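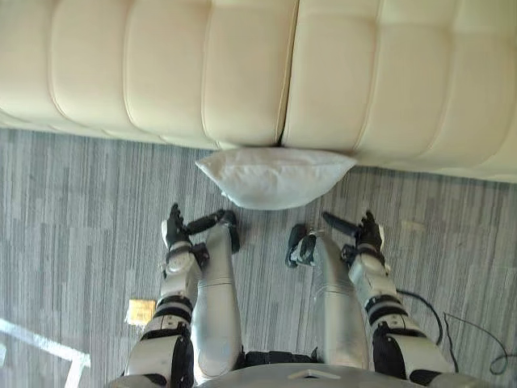 Re: [tarkosska-lista] Tarefa da almofada: o que falta para abril

De: Kwame Nutsugah
Para: lista do clube Tarkosska

Olá a todos,

Respondo à Viola na lista porque metade das perguntas dela já me chegou por outras pessoas, em privado. A mensagem dela vai citada no fim.

Primeiro, a posição inicial. O regulamento do Custidum diz apenas que a almofada tem de estar no chão, encostada à base do sofá, e que nenhuma parte do robô lhe pode tocar quando o júri dá o sinal. Não fala da postura do robô. Temos treinado com as mãos abertas ao lado dos pés, perto da almofada mas sem contacto, e proponho que fique assim até à prova. Quem quiser experimentar outra postura que o faça num ramo à parte e que não misture as gravações com as nossas.

Segundo, o fundo. O tapete às riscas continua a dar problemas ao detetor. Com as imagens reduzidas a 224 píxeis de lado, as riscas finas transformam-se em ruído e o contorno inferior da almofada salta de um instante para o outro. O contorno de cima é ainda pior, por ser branco contra creme. Passei a usar a divisão entre as duas almofadas do assento como referência horizontal e o erro lateral baixou bastante. O código está no ramo "costura". Ainda não tem testes, aceito ajuda.

Terceiro, o número de gravações. O objetivo são 400 e continuamos longe. Peço a quem grava que não repita sempre a almofada centrada. Faltam-nos casos com ela rodada, com um canto para cima, e casos em que o sofá está mais para um lado. Gravações falhadas também contam, desde que venham marcadas como falhadas no ficheiro de notas. Na última leva havia várias sem marca nenhuma e a Emia perdeu uma tarde a vê-las uma a uma.

Quarto, a câmara do pulso. Era esta a dúvida principal da Viola, se vale a pena manter essa vista no conjunto de treino quando a própria mão tapa tanta coisa.

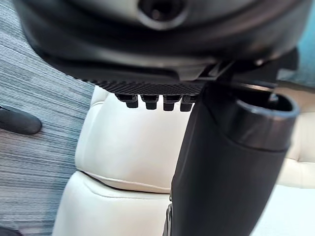
A minha opinião é que sim, mas com máscara. O pulso e a carcaça ocupam sempre a mesma zona, portanto basta uma máscara fixa por montagem. O que sobra chega para saber se estamos sobre o assento ou sobre o tapete, e é essa a informação de que precisamos na segunda metade do movimento, quando a câmara da cabeça já tem os braços à frente. Tentei treinar sem máscara e a rede agarrou-se aos reflexos da carcaça preta, que mudam com a iluminação da sala. Com as luzes do teto apagadas os resultados caíam logo.

Atenção a uma coisa: a máscara só serve enquanto ninguém mexer no suporte. Se alguém desapertar a câmara para limpar ou para trocar o cabo, tem de avisar aqui e refazer a máscara. O script chama-se refazer_mascara e demora 2 minutos.

Quanto à força, mantenho o limite que pusemos no início do período. A almofada é mole e não precisa de mais. Se a mão escorregar, baixem a velocidade de subida antes de mexerem na força.

A parte da sala Dal Bello não sei responder. Temos a chave até às 19h, mas ouvi dizer que o grupo de eletrónica também a pediu. Viola, consegues confirmar com a secretaria?

Para quem for à próxima sessão: cabos fora do percurso dos braços antes de ligar os motores, portátil carregado, e a folha de notas impressa. Eu chego às 16h para a calibração.

Cumprimentos,
Kwame

----- Mensagem original -----
De: Viola Lombardi
Para: lista do clube Tarkosska
Assunto: [tarkosska-lista] Tarefa da almofada: o que falta para abril

Olá,

Estive a ler o regulamento do Custidum de ponta a ponta e fiquei com algumas dúvidas.

A tarefa doméstica pede que o robô apanhe a almofada do chão e a deixe em cima do sofá, sem ajuda e sem a deixar cair pelo caminho. Cada equipa tem direito a 2 tentativas e conta a melhor. Até aqui tudo bem. O que não percebi é se a almofada pode ficar deitada no assento ou se tem de ficar encostada às costas do sofá. A frase está ambígua e acho que devíamos perguntar à organização antes de gravarmos mais.

Outra dúvida é a postura de partida. Já vi gravações com os braços recolhidos e outras com as mãos à frente. Precisamos de escolher uma.

Também queria saber se vamos continuar a usar a câmara do pulso. Vi as imagens e uma boa parte é só mão. Se não ajuda, preferia tirá-la e poupar espaço no disco, que está quase cheio.

Por último, quem trata da sala Dal Bello para as semanas antes da prova? Posso ir eu à secretaria, mas preciso de saber que horas pedir.

Obrigada,
Viola

P.S. do Kwame: esqueci-me de responder à primeira pergunta. Escrevi à organização e ainda não tenho resposta. Entretanto gravem com a almofada deitada no assento, é o caso mais simples e não se perde nada se for preciso acrescentar o outro.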